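Trustska Trajectory Studio
Perception, calibration and motion planning for wrist-camera demonstration data

Overview | Modules | Requirements | Licensing | Support

Trajectory Studio is a desktop and server application for laboratories and engineering groups that record manipulation tasks with hand-held grippers and replay them on robot arms. It reads wide-angle video and inertial data, recovers the path of the gripper through the room, checks that path against the limits of the selected arm, and writes out a plan that the arm's controller can follow.

The software is developed and maintained by Trustska at its Emside office. The current release is version 8.

Modules

Ingest
Ingest accepts recordings by card, by network folder or by direct transfer. Each recording is checked for dropped frames, clock drift and missing inertial samples before it enters the project. Recordings that fail a check are held in a separate queue, where an operator may accept, trim or discard them. No recording is deleted without confirmation.

Lens Model
Fisheye lenses bend straight edges strongly toward the border of the picture. Lens Model fits a distortion profile for each camera and stores it under the camera's serial number. Profiles may be shared between projects. When a lens is replaced or refocused, the old profile must be retired by hand; the software will not do this on its own.

Localizer
Localizer estimates the position and orientation of the gripper for every frame. It builds a map from fixed features in the room and aligns that map to the workbench by means of a printed marker board. The operator walks the room once with the gripper to record a mapping pass, and all later recordings in that room are placed in the same map. In tall or open rooms, features far from the bench help to fix orientation, while near features fix position. Localizer reports the two separately.

Body Mask
The gripper shell is present in every frame and must be excluded from tracking. Body Mask stores one outline per gripper model. An editor is provided for shells with pads, slots or inserts that differ from the standard outline.

Face Filter
Faces are pixelated at ingest, before any frame is written to the project store. The original files may be kept in an encrypted folder or discarded, according to the policy set by the site administrator.

Planner
Planner converts a recovered path into joint motion. It tests reach, joint speed and collision with the bench, and marks any section of the path that the arm cannot follow. A marked section may be slowed, smoothed or cut. Planner includes profiles for 13 arm models, and further profiles can be imported from a standard robot description file.

Mapping in open rooms

Sites with mezzanines, stairs and glass partitions call for some care during the mapping pass. Reflections in glass can produce false features, and movement on a lower floor may be taken for part of the building. Version 8 adds a reflection test and a motion test, both enabled by default. The operator should begin with the marker board in view, turn slowly toward the open side of the room, and return to the board before ending the pass. Ceiling structure is valuable to the map and should be included where possible. 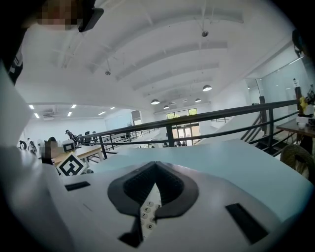 Tamás Lengyel writes that the reflection test made the largest difference at his site: the old release placed part of the stairwell on the wrong side of the partition, and the team had been masking the glass by hand in each mapping pass. He adds that he would like the rejected features to be shown in the map viewer, in a separate color, so that an operator can judge whether the test has been too strict.

A display option for rejected features is planned for a later update to version 8. Until then, the list can be exported from the Localizer report as a plain text file.

System requirements

Workstation: 16 processor cores recommended, 8 minimum
Memory: 51 GB free storage for installation and sample projects; memory needs depend on map size and are listed in the installation guide
Graphics: a supported graphics card is required for Localizer and Face Filter
Network: required for license activation only

Planner can be installed alone on a control computer that has no graphics card.

Interfaces

Plans are exported as joint paths or as tool paths with time stamps. A connector for the Farkas motion controller is included in all editions. The Starkmont connector is supplied as a separate download and requires a current support agreement. Scripting is available in Python, and every step that can be run from the window can also be run from the command line.

Licensing

Trajectory Studio is licensed by workstation or by site. Teaching licenses are offered to schools and universities and include all modules except the Starkmont connector. Projects made under a teaching license open without conversion in the commercial editions.

Support

Requests are accepted through the customer portal. Please attach the Localizer report and the name of the lens profile in use - video is not needed in most cases and should not be sent unless support staff ask for it. The license server is taken down for maintenance on Saturday mornings; activated workstations are not affected.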